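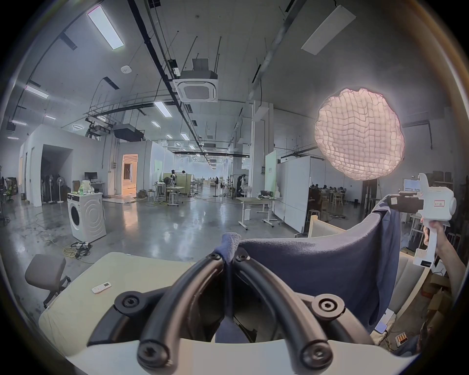
4. Setting up a shared folding station

4.1 Before you start

Read this section through once with the person who will work the station. The Irnlow sales sheet says the system "learns the fold from your team." What it means on the floor is that your team folds the same shirt many times, with grippers in place of fingers, and the system keeps a record of each try. Plan staffing for that. No site we have set up, Vandport included, got faster in the first month.

1. Cover the table and pull the cover flat. Small creases are fine. A ridge high enough to catch a jaw is not.
2. Switch on both hand grippers and wait for the status lights.
3. Check that the label on each gripper matches the line in your station log. Handwritten labels are accepted if they can be read.
4. Clear the floor on the worker's side of the table. Cables go behind or to the side.

CAUTION: Keep loose sleeves, lanyards and hair away from the jaws. Stop the session before reaching between two grippers.

4.2 Picking up and stretching

5. Lay the garment down without smoothing it. Pick it up by one upper corner, then the other.
6. Raise both hands until the top edge is straight, hold for a count of 2, and lower.
7. If a corner slips, finish the motion and mark the try as failed. Do not delete it. 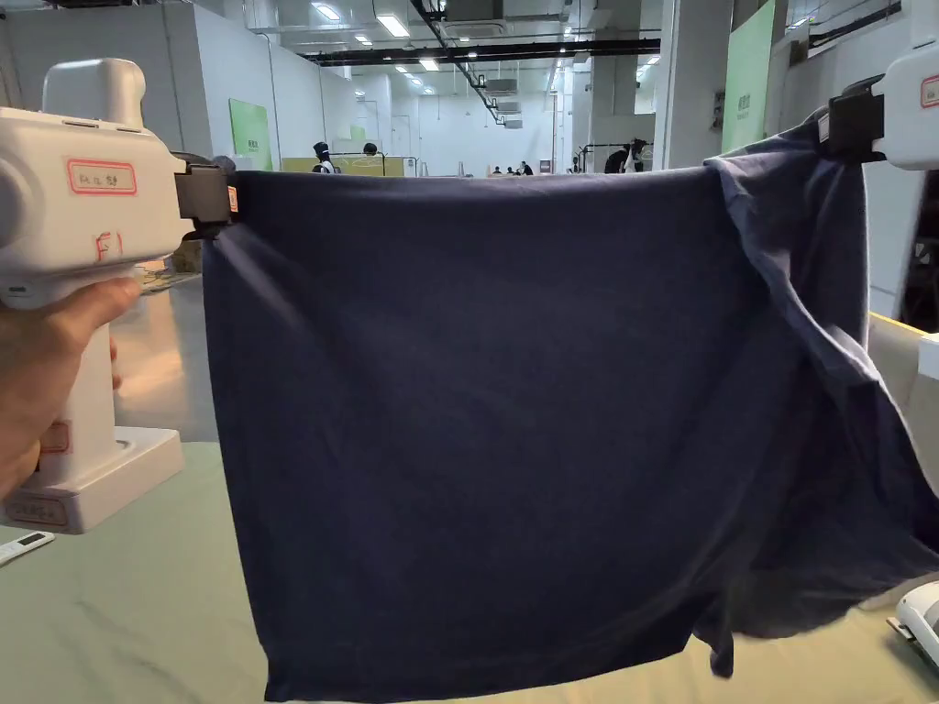

Supervisors should decide before the first shift what a fair pace is, and write it down. The software shows a running count, and a running count turns into a quota very fast if it is left on a wall screen. Stretching a garment this way also loads the wrists and shoulders differently from bare-handed folding. With a jaw on each upper corner and the dark cloth pulled tight between them, both arms are doing steady work, and the worker can't shift a thumb to ease it. Rotate people off the station before they ask. Hajar Metwally, who ran the line at Divville, capped her crew at 132 tries per person per shift and did not raise the cap when the vendor suggested it.

NOTE: Step 7 matters to the worker as well as the software. Failed tries are part of the job and must not be used in a performance review.

4.3 Sleeves

8. Set the garment down with one sleeve free.
9. Rest the gripper you are not using on the cover, clear of the cloth. Leave it switched on.
10. Turn the sleeve by hand only if the session is paused.
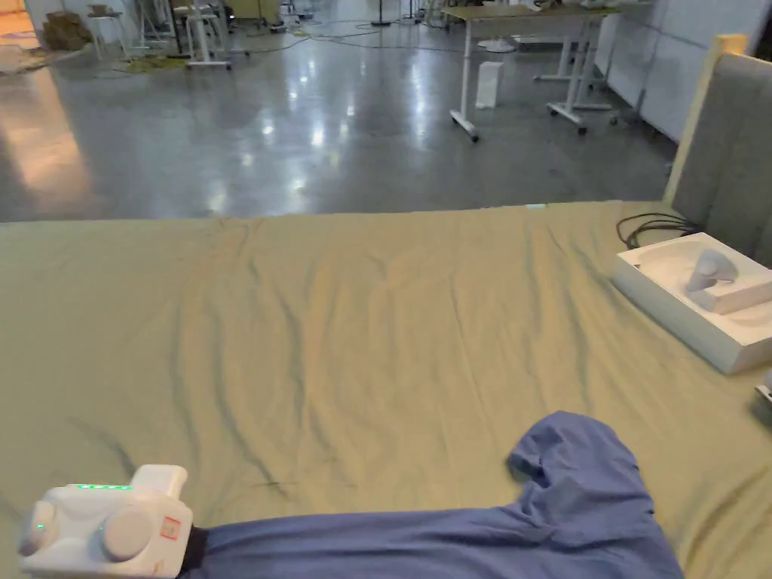 Figure 4-3. Gripper at rest with lights on; blue garment on the table.

11. Take the gripper by its handle and bring the head over the cloth slowly. Close the jaw once. Repeated pinching wears the pads and tires the hand.

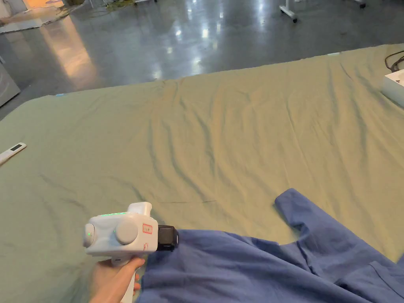
Figure 4-4. Black gripper head over the edge of the garment, one sleeve extended.

4.4 What changes for the crew

The planning guide from Sqalli assumes that one trained worker can later watch several stations. Treat that as a hope. At Vandport we logged 2156 tries on plain shirts, and a person still had to step in for inside-out sleeves, stuck collars and anything with a drawstring.

12. Keep at least one hand-folding table open and staffed.
13. Tell the crew in writing what is recorded, who can view it and how long it is kept.
14. Pay session time at the normal rate or better — it is skilled work.
15. Review the station after 1000 tries. Ask the workers first, then look at the software report.

NOTE: If the two disagree, go with the workers and send the report to Dwight Bergeron in site support.

Section revised July 2021. For jaw pad replacement, see Section 6.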